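Robots still slow at stocking shelves, Hendia trial finds

Putting cans on a shelf is the sort of job most people would hand to a machine without a second thought. At Hendia, a small automation company that builds software for stores and home kitchens, it has taken up most of August.

The company has been running its robot arms on one chore: pick up a can of fish, set it on a shelf or on top of another can, and let go without knocking anything over. The cans are ordinary grocery stock, tuna and salmon, short and round. The shelf is a black metal rack with a light wooden board across it, and the goal is stacks of two.

Irina Surdu, who leads the trial, said the team logged 3904 attempts before the end of the month. Of those, 347 ended with a person stepping in, usually to straighten a can or move one the gripper had pushed out of reach.

"A stock clerk would be done before the arm finished its second can," Surdu said. "We knew that going in. What we wanted was a number for how often it needs help, and now we have one." 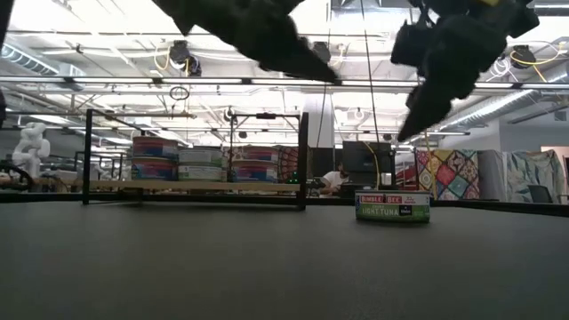 Where the time goes

Most of the delay comes before the fingers close. The software has to decide which can to take and how far to open, and it slows down when labels look alike or when one can hides another. Shiny lids are a known nuisance for camera-based systems, and fish cans have plenty of shine.

Stacking is harder than picking. A short can gives the fingers little to hold, and the rim of the lower can leaves a small margin for error. A stack that sits a little off center still counts as a success at Hendia, provided it stays up when the arm backs away.

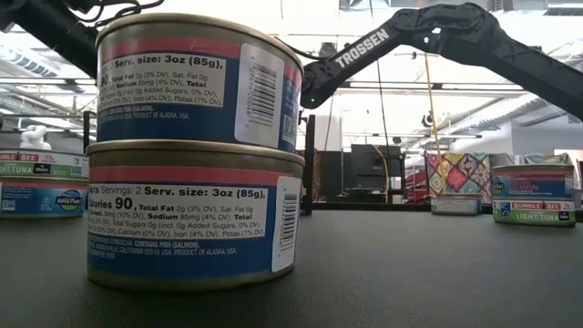
Grocers have a stricter rule. Maricica Avram manages the floor at Jarora, a food store that has followed the trial and may take a test unit next year. She wants labels facing forward and older dates at the front — two things the current system does not check.

"If I have to send somebody down the aisle afterward to turn the cans around, I haven't saved anything," Avram said. She added that she would be interested sooner in a machine that worked overnight, when speed matters less.

Household use is further off. Hendia's home version, called Hedik, has been tried in 3 kitchens so far, always with a technician in the room. It can put away cans from a cleared counter but does not open cabinet doors.

The next round of shelf tests starts on a Tuesday and will add glass jars. Surdu said the team will keep the cans in the mix so that the results can be compared.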